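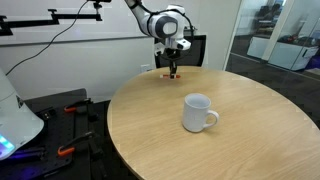 **Figure 2.** The arm at the round table, with its gripper at a marker and a white mug nearer the front. Photo: Dewanti Tjoa.

### 4.2 Changes to the clearing round

Before the arm came into use at Vinik, office staff cleared the shared tables themselves at the end of each meeting. The task was small and was not written into any job description. In practice it fell to the same few people, most of them in junior posts.

The arm now handles light items such as pens and markers (Figure 2). Mugs are still carried to the kitchen by hand. Staff told us that this split was easy to learn but changed how they left a room. Several said they had stopped putting markers back on the board rail, as they expected the arm to deal with them. Two members of the facilities team reported the opposite: they tidied more than before, so that the arm would have less to sort.

The logs for the study period hold 3000 pick attempts. Of these, 499 were stopped by a person, most often to take back something still in use. Each stop had to be entered in the log, and this work went to the facilities team without any change to their hours. Managers at Vinik did not mention it when asked about the running costs. We return to unrecorded work of this kind in Section 5.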